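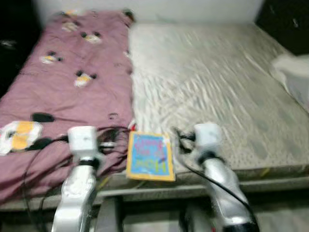 Pink sheet on the left, bare mattress on the right

Fitted sheet only covers part of the bed

Posted by Katov, 26 June 2025

The cartoon sheet covers a strip down the left and then gives up, leaving a large expanse of grey quilting. Label says it fits mattresses up to 15 cm deep. I have washed it at 45 and may have only myself to blame. Is there a trick, or do I buy another?

Panagiotis Chrysikopoulos

Measure the mattress before spending anything, depth included, as quilted ones are often fatter than you think. If the sheet is big enough, hook a top corner, then the bottom corner diagonally opposite, then the other two. Take the book off first. If it's a single sheet on a double bed, no amount of hooking will help and you have my sympathy.

Siddiqui

Mine did this. Bought a bigger one.

Plestgate

Have you tried turning it round? Took me until October to spot that ours had a long side.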